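January 11, 2026

Kershaw bread flour, sourdough hydration test, batch 4

Starter fed last night, doubled by breakfast. Smelled fine, a bit sharp. Split the dough two ways, Kershaw flour in one and Mestis in the other, same water, same salt.

Kershaw: 405 g water to 500 flour was too much. Slack, stuck to everything, wouldn't hold a fold.

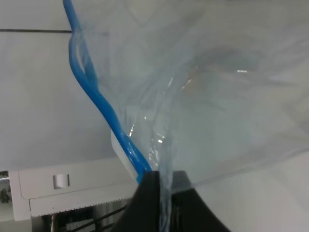 Mestis took the same water no problem. Springy after the second fold. Must be the protein, check the bag. The September bag behaved differently too, so don't trust the old notes on this one.

Bulk: 37 min between folds instead of 30, got distracted. Doesn't seem to of hurt it.

To do before next batch

1. Drop Kershaw water by 50 g, leave everthing else alone.

2. Rinse the Collano scale tray. Drifts when theres flour under it, up to 4 g, which matters for salt.
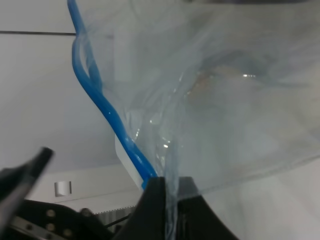 3. Rye in the starter or not? Try one jar each. Label them this time.

4. Order more rice flour for the baskets. Flikurell is out of the small size, get the big one.

Bake: both loaves in together, lid off for the last stretch. Mestis opened along the score. Kershaw spread and went flat on one side, crumb gummy near the base. Cut it too early, maybe. Taste is better though, more sour, nicer crust. 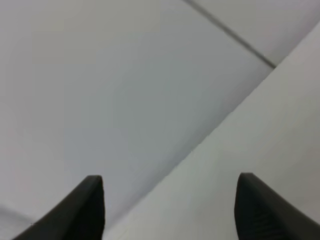 Gripper open, nothing held.

Next bake Kershaw only.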